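DROSTLEY STUDENTS TEACH ROBOT TO DO A JOB MOST PEOPLE PUT OFF

Drostley, 28th July - The robotics club at Drostley Technical College will spend its summer on a task familiar to anyone who has ever owned an old desktop: getting the hard drive in and out without swearing. The club's project, named Foltik after a cat with similar patience, uses two robot arms and a steady supply of retired office computers.

The college was about to recycle 40 of them. The club asked for the lot and has been finding room for them ever since.

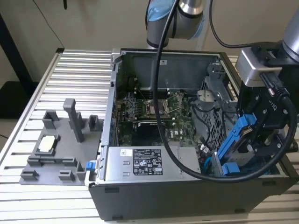 One of the Foltik arms with a hard drive in its blue bracket, over an open tower.

"People assume the hard part is the robot," said Irina Mihăilă, who teaches the automation class and signs for the parts. "The hard part is the cable that's in the way. It is in a new place every time, and it has no interest in our schedule."

Students write the motion routines, print their own fixtures and keep a log of every attempt. The log reached 900 entries in January. It includes a column headed "What we said would happen," which the club has declined to release.

The work is split between two teams, Dina and Roman. Dina handles grasping. Roman handles placement, and also handles most of the complaints about grasping. They share one table and, on good days, a calibration file. 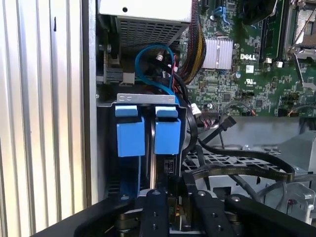 Close quarters: the gripper at the drive bay, with the two blue release tabs just ahead of it.

Foltik will be entered in the college's summer automation challenge, where each team gets 600 seconds to swap a drive and close out the routine. The club's best practice run stands at 195. Its worst was stopped for lunch.

Visitors are welcome at the open lab before the challenge. Old desktop towers may be donated at the front desk - please remove your own stickers.

Media contact: Irina Mihăilă, Robotics Club, Drostley Technical College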